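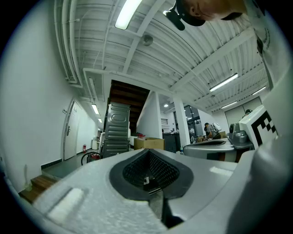 A student in a black cap leans over one of the hand-held grippers in the Camcombe workshop.

Student robot club says it can teach a machine to do chores. Proof is due in July

CAMCOMBE, 15/03/2023 — The students in the Warnano club have spent most of the school year picking things up and putting them down again.

They do it with a plastic gripper held in one hand, a pair of fingers that open and close, and a camera that records each try. The idea is that if a robot arm is shown enough of these recordings, it will learn to copy them. The club had logged 1,639 recordings as of last week, according to the project page it keeps on the school's website.

What the page does not say is how many of those are any good.

Asked about that, club adviser Itziar Arrieta said 454 had been thrown out so far. Some were too short and some had the wrong label, she said, and in a fair number the student dropped the object and kept going anyway.

"I would rather they learn to throw data away than learn to brag about it," Arrieta said. "The number on the page is the total. We should probably change that."

The page had not been changed at the time of writing.

Warnano is entering the Hiria challenge, a contest for high school and community college teams. Each team gets an arm, a table and a set of kitchen items it has not seen before. The arm has to clear the table without anyone touching the controls. There are 29 teams signed up this year, and the final is in July.

The club's own flyer, handed out at the last open evening, promised "a robot that learns chores the way you do." That is a big claim for a group that has so far tested its arm on cups and one kind of bowl. In those tests, by the club's own log, the arm finished 181 attempts without help. The log does not list how many attempts were made in all, and two students gave different answers when asked.

Gun-woo Ham, a senior who leads the software side, was more careful than the flyer. He said the arm does well when the cup is near the middle of the table and the lights are on, and gets worse quickly after that.

"If you move the table, it's kind of lost," Ham said. "We moved it in January and had to redo a lot."

He said he did not write the flyer and had asked for the word "learns" to come with some explanation. It went to the printer without one.

The work takes place in a shared space with a white metal ceiling and a dark wooden staircase. The grippers carry printed black-and-white square markers. Ham said the software uses them to tell how far apart the fingers are. A session runs two hours, and much of the last one went to a marker that had been stuck on crooked. Recordings made with it may have to go too.

Parts and the arm itself were paid for by Bortolotti, a local machine shop. The amount has not been made public. The shop's name is on the flyer and will be on the team's shirts, and Arrieta said the sponsor has no say in what the club reports. She could not point to a written agreement.

Some parents have asked whether students are learning engineering or doing unpaid data entry. It is a reasonable question. A new member can expect to spend the first month doing nothing but recording, and a few have quit during that stretch. Arrieta did not have a figure for how many.

"It's boring, and I tell them so on the first day," she said. "The ones who stay start asking why the arm fails, and then we have something to teach."

Ham is one who stayed. He has spent recent sessions writing a script that flags bad recordings before they go into the pile, which he said should have been done in the fall.

Hiria rules require every team to submit a full test record, failures included, before the final. Arrieta said the club will put the same record on its own page once it is ready, along with a count of discarded recordings. She did not give a date.

The club meets after school and is still taking new members. No experience is needed.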